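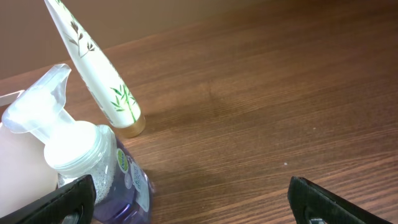
so Gultamton council wants to cut the 600 bus. again. quick thread while I'm stuck at the stop

last time it was the evening runs, now it's all of it past the Gralta estate. Milovan Vlachou got up at the meeting and read out the old timetable, every stop. took ages, good on him
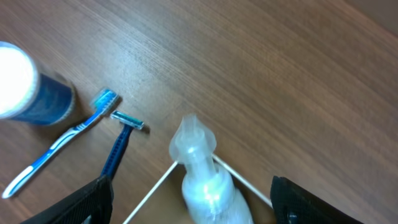 When does the consultation close?
End of July, paper forms only, you get them from the libary desk.

my mum uses it for the dentist and the Turitz market. next nearest stop is 2 miles off, uphill, no pavement 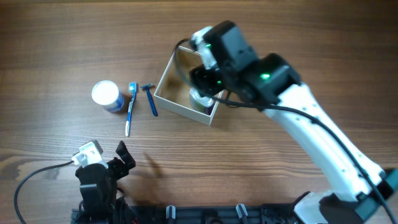
Gultamton, 4 June 2019
Petition's up to 3000 names. Ronaldo Aguiar has the sheets at his shop if you havent signed, open till 5

bus is here. more later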